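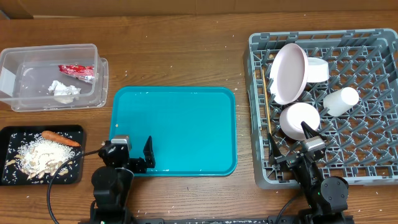 2 min read

Cimatlow lunch club to open a second kitchen in January

The Cimatlow lunch club, which has been feeding its neighbours out of one small church hall kitchen for the past seven years, is delighted to announce that it will open a second kitchen on Somogyi Street in January, with a warm welcome and a hot meal for anyone who fancies one.

The new kitchen will seat 24 people at a time and serve lunch from noon, with the kettle on well before that for those who like to come early and have a good natter (and we know there are plenty of you!). Meals will be simple, filling and cooked from scratch - rice dishes, soups, stews and a pudding whenever the oven can be spared.

"People kept telling us they would come more often if only it weren't two buses away," said Buppha Yensuk, who started the club and still does most of the Thursday-sized shopping herself. "So we went looking for somewhere closer to them, and I must say I fell in love with the place as soon as I saw the windows."

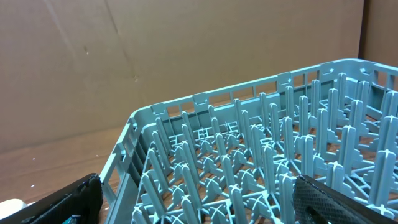

The move has been made possible by Didora, the local homewares shop, which has paid for the new cooker and fridge, and by Jaker, the builders, who are fitting the sinks and shelves at cost. The club would like to thank them both very much indeed.

Alongside the lunches there will be a six-week cookery course for people living on their own, led by Itsuki Furukawa, with six places on each course and all ingredients provided. No experience is needed, and everyone takes home whatever they have made.

"I want people to go home with a few suppers they can make without looking anything up," he said. "We start with rice and vegetables and see where we get to."

Lunch is pay what you can, and the original kitchen will carry on just as before. To book a place on the course, please call in at either kitchen and ask for Itsuki.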